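Parc Zirnley : la nouvelle attraction Killer, vos avis ?

Forum Parcs et manèges > France et voisins > Zirnley

tilou_53
Bon, je me lance puisque le sujet n'existe pas encore. J'ai fait Killer hier, trois fois dans la journée, et je ne sais toujours pas quoi en penser. La première descente est superbe, ça part sec, on décolle du siège, j'ai crié comme un gamin. Et puis après le virage du fond ça se calme d'un coup et on rentre en gare presque au pas. J'ai eu l'impression d'un disque dont on aurait coupé la face B. Quant à la bande-son dans la file, c'est toujours le même morceau de guitare en boucle, au bout de 53 minutes d'attente j'avais envie de mordre quelqu'un.

marchepied
Je ne suis pas d'accord du tout ! La fin tranquille, moi j'aime bien, on a le temps de voir l'étang. Tout le monde réclame des trucs de plus en plus violents et ensuite se plaint du mal de dos. Pour la musique, par contre, je te rejoins. Ils avaient annoncé un groupe pour composer un thème original, non ?

tilou_53
Oui, Grukivov. Ils ont bien fait le thème, mais on ne l'entend que dans le train, et dans le train tout le monde hurle. Donc en gros personne ne l'entend. Dommage, le refrain est chouette (ma sœur l'a chanté tout le trajet du retour, faux, mais avec conviction).

Sabine de l'Étang
Le thème passe aussi à la boutique, côté porte-clés. Je le sais parce que j'y suis restée beaucoup trop longtemps. Et le disque y est en vente, le petit format avec la pochette rouge. Je trouve que le parc a bien travaillé pour une fois, il faut aussi savoir le dire.

vieux_wagon
Mouais. J'ai connu Heo, l'ancien manège au même emplacement, et pour moi on a perdu au change. Heo grinçait, il faisait mal aux genoux, la peinture partait par plaques, mais il avait un caractère. On faisait la queue à l'ombre des platanes, et l'orgue jouait des valses à côté de la barrière. Killer, c'est un produit. Le nom, déjà... on dirait un insecticide.

marchepied
Vieux_wagon, tu as dit la même chose à l'ouverture de la tour, et l'année d'après tu prenais l'abonnement ! Heo faisait mal aux genoux, point. Ma mère en est descendue en jurant qu'elle n'y remonterait jamais et elle a tenu parole.

vieux_wagon
J'ai pris l'abonnement pour le carrousel, nuance.

tilou_53
Je mets deux images en passant et je reviens à Killer juste après.

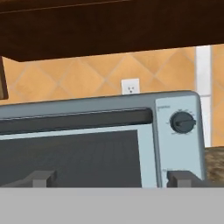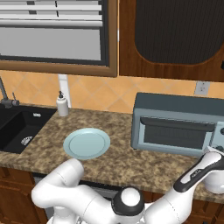

Kyung-hwa Wi
Pour ceux qui hésitent sur la place : j'ai testé l'avant et le tout dernier rang, et on ne fait pas du tout le même tour. Devant, la descente est presque douce. Derrière, on est arraché, et le passage dont tilou se plaint paraît moins mou vu qu'on arrive plus vite dedans. Je conseille vraiment le fond à gauche. En plus il y a une enceinte juste derrière la tête, on entend très bien le morceau de Grukivov, même les chœurs.

tilou_53
Ah mais voilà, mes trois tours étaient devant ! Bon. Je retire la moitié de ce que j'ai écrit. Pas la partie sur la file.

Sabine de l'Étang
La file, il faut y aller à l'heure du déjeuner, pendant le spectacle des otaries. J'ai attendu un quart d'heure. Et prenez de l'eau, le distributeur près de l'entrée avale les pièces.

rondelle
Petite question de maniaque : quelqu'un a noté le numéro sur le panneau d'entrée de Killer ? J'ai lu 3,604 sur ma photo, avec une virgule. Si c'est la longueur en kilomètres, c'est n'importe quoi, le parc entier tiendrait à peine dedans.

marchepied
C'est du décor, ça ! Dans l'histoire, c'est le numéro du train fantôme. Il est répété sur le premier wagon. La longueur je ne la connais pas, mais on est très loin de trois kilomètres.

rondelle
Merci. J'avais commencé à faire des calculs...

vieux_wagon
Du temps de Heo, les panneaux disaient la hauteur minimale et le prix, et on s'en portait très bien.

Kyung-hwa Wi
Le groupe joue au parc en janvier, pour la soirée des abonnés, sous le chapiteau. Il y a 194 places et le tirage au sort se fait à l'accueil. Je me suis inscrite avec mon frère. Vieux_wagon, il paraît qu'ils reprennent une des valses de l'orgue - je dis ça comme ça.

vieux_wagon
Laquelle ?

Kyung-hwa Wi
Aucune idée, c'est la dame de l'accueil qui m'en a parlé, elle l'a fredonnée mais je n'y connais rien en valses.

vieux_wagon
Bon. Il faut sa carte d'abonné pour l'inscription, ou juste le numéro ?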